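# Can grant money for classroom tech be moved to a different item after the award?

Posted April 2018 in School Funding
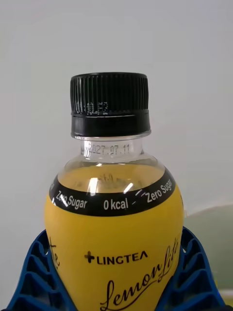
## Moving money between budget lines

**gurkitberg_lab**

We're a small middle school and we got $2,251 from the Cloltia classroom technology grant. The budget we sent in had $400 for tablet cases and the rest for tablets and one year of Ukden, the coding software. The district now says it will buy the cases for us. Can I spend the $400 on more software seats, or do I have to send it back? The award letter doesn't say. Final report is due in September.

**pantmiddle6**

Email the program office before you buy anything. We had the same grant at Pant and moved $302 from headphones to a charging cart. They asked for two things:

- a short note saying what changed and why
- a new budget page with the same total

We got a yes by email in around 2 weeks. Print that email and keep it with your receipts – the report form has a box for approved changes, and they wanted a copy attached. Also check that the extra seats won't run past your grant period. Ours would only cover costs inside it, so a second year of Ukden would have been turned down.

**oldmodemfan**

Just spend it, it's all tech. Ours never got looked at, but that was a state grant so maybe different.

**gurkitberg_lab**

Thanks. I wrote to the office this morning and attached a new budget page. Holding off on the order until they answer.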